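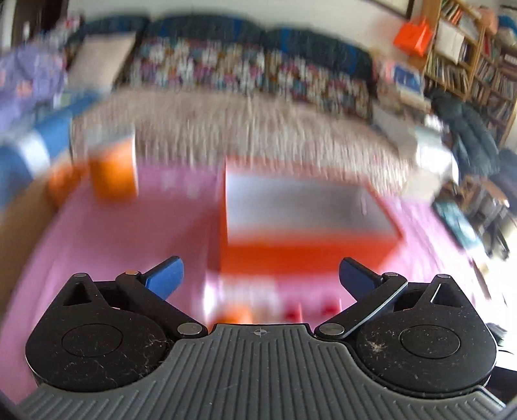
Photo: Dulce Zavala

Getting candle wax out of a cotton tablecloth

Posted in Home and Laundry by Dulce Zavala
Friday, December 4, 2020

We had people round for my mum's birthday and two of the dinner candles ran down the holders while we were eating. I now have three patches of red wax on a heavy white cotton tablecloth. The biggest is the size of a saucer and has gone right through to the back. The other two are mostly splashes.

I have picked off what I can with my fingernails. What is left is a thin waxy layer and a pink stain underneath. The label says 60 degrees, warm iron, no bleach. I have not washed it yet, as a friend told me hot water makes it worse.

The cloth came from Akley and the same one is 390 to replace in the size we need, so I would like to save it if possible. Is the brown paper and iron method safe on a cloth with an embroidered edge? One of the splashes is right up against the stitching. Also, does anyone know if the red will come out at all, or am I just getting rid of the wax?

Kurivico
Your friend is right, don't wash it yet. Treat the wax and the colour as two separate jobs.

For the wax, put the cloth in a plastic bag in the freezer for an hour or two. Take it out and scrape straight away with a blunt knife or the edge of an old bank card. Bend the cloth as you go and a fair bit will crack off. Do the back as well where it has gone through.

Then iron. Put kitchen roll or plain brown paper under the cloth and another piece on top. No print on it, the ink can transfer. Set the iron to low or medium with the steam off, and press for a few seconds at a time. You will see grease marks come up on the paper. Move to a clean bit each time or you will put the wax back in. Carry on until the paper stays clean, which on a patch the size of a saucer can take twenty minutes or more.

For the embroidery, turn the cloth face down on a folded towel with the paper between, and press from the back. Use the tip of the iron and keep the heat low. If the thread is polyester it can go shiny or melt on a hot setting, so try a corner first.

After that you should be left with the pink. Dab it from the back with surgical spirit on a white cloth, changing to a clean part as it picks up colour. Open a window and let the iron cool down and put it away before you get the spirit out. Check on the hem that it doesn't shift the embroidery colour. Let it dry completely, then soak overnight in oxygen bleach powder. Your label says no bleach, and if the symbol is a plain triangle crossed out that covers oxygen bleach too, so in that case leave that step out and use a biological liquid. If it is a triangle with two lines in it, oxygen bleach is allowed.

Wash at 40 the first time and dry it on the line. Don't tumble dry until you are sure the mark has gone. I have had red out of white cotton this way twice, and once a faint shadow stayed that I could only see in daylight.

Plallar
freezer worked for me but on a carpet. didn't bother with the iron

Ccori
I agree with most of what Kurivico says but I would skip the freezer for wax that has soaked through. It only helps with the thick stuff on top and you say you have already picked that off. Go straight to the paper and iron.

Some of the dye will lift with the wax, so you may find there is less pink left than you expect. If there is still a mark at the end, a dry cleaner will usually look at it for nothing and tell you whether it is worth trying. Tell them it is candle wax and what you have already put on it.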